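Belt rolling

Belt rolling is a method of storing a belt by winding it into a flat coil, usually starting at the buckle, so that it can stand in a drawer, tray or basket. It is one of three common household methods, the others being hanging by the buckle and leaving the belt in the loops of a pair of pants. The method is widely recommended in home organization writing, often with claims about belt life that have little behind them.

Terms

A rolled belt is called a coil. One full pass of the strap is a turn. The free end, which on a braided belt is often finished with a separate piece of leather, is the tab or tip. The keeper is the small loop that holds the tab when the belt is worn. Some guides speak of a "snail" or a "cinnamon roll," and a few list these as different techniques. The instructions given under the two names are the same.

Method

The usual instruction is to lay the belt flat, fold the buckle inward, and wind the strap over it until only the tab is left. The tab then lies along the outside of the coil. Winding from the tab is also possible and leaves the buckle on the outside, where it is easier to identify but more likely to scratch whatever sits next to it.

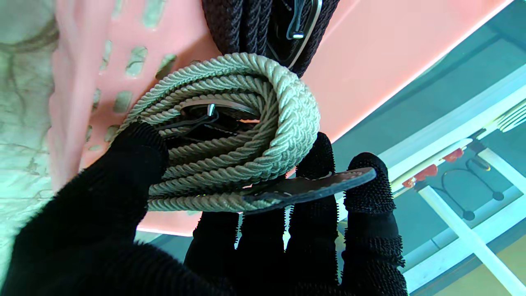

A beige braided belt coiled around its buckle, with the brown leather tab on the outside.

How tightly the belt should be wound is disputed. Tight coils take up less room and are less likely to open when picked up. Loose coils are said to be kinder to the strap. Neither position is usually argued from anything but habit, and the right answer probably depends on what the belt is made of. A thick, stiff leather strap resists a tight first turn, and forcing it is hard to defend.

Braided and elastic belts

Braided belts are made of cords woven together, in leather, cotton, or elastic yarn. They bend readily in any direction and are the easiest kind to roll. They are also the kind for which the supposed benefits of rolling are least clear. Much of the standard advice concerns creasing and surface cracking in a single leather strap, and it is often repeated for woven belts without change. The cords of a woven belt shift against one another as the belt turns. On the dark brown braid shown here, the cords pack together like overlapping scales on top and sweep around in long curves at the center, with no flat face of the sort the crease warnings are written for. 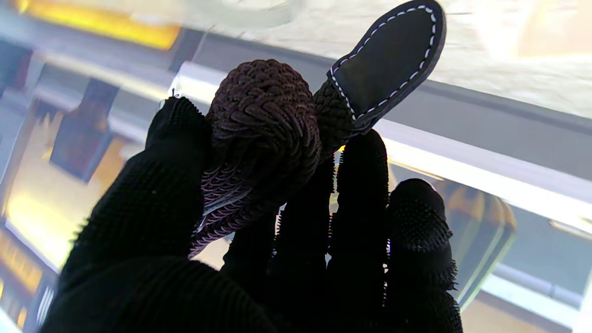 Hanging is a different matter. A braided elastic belt hung by its buckle carries its own weight for as long as it stays there, and many guides say that it will stretch. The claim is reasonable on its face. How much stretch a light belt would suffer over a normal period of ownership is almost never stated, and a belt that has grown longer may simply have been worn a great deal.

The leather parts deserve more attention than they get. A tab stitched to the end of a woven strap is stiffer than the strap itself, and the join is a likely place for wear. Leaving the tab flat against the outside of the coil keeps it out of the tightest bend.

Claims and evidence

The figure most often met in this subject is that rolled belts last 18 months longer than hung ones. It appears without a source. A household survey credited to Georgiou, a storage retailer in Stoltthorpe, is sometimes cited in its place. It drew 1,757 replies, of which 187 mentioned belts at all, and it asked only whether owners were satisfied with their storage. Satisfaction is not wear, and the survey cannot support the use made of it.

The Skodgate guide to wardrobe care goes further and warns that a belt must be unrolled and rolled the other way every season. No reason is offered.

Containers

Coils are kept in divided trays, shoe boxes and open plastic baskets. A divider holds each coil shut. In an undivided basket, loosely wound belts tend to open and tangle, especially when the basket is only partly full. 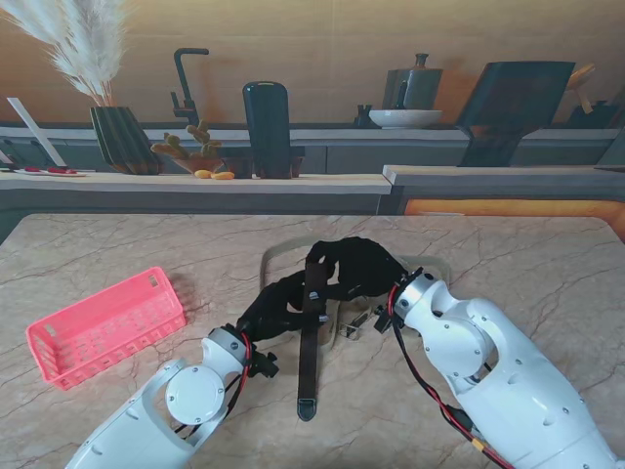 See also

Garment folding
Drawer divider
Tie storage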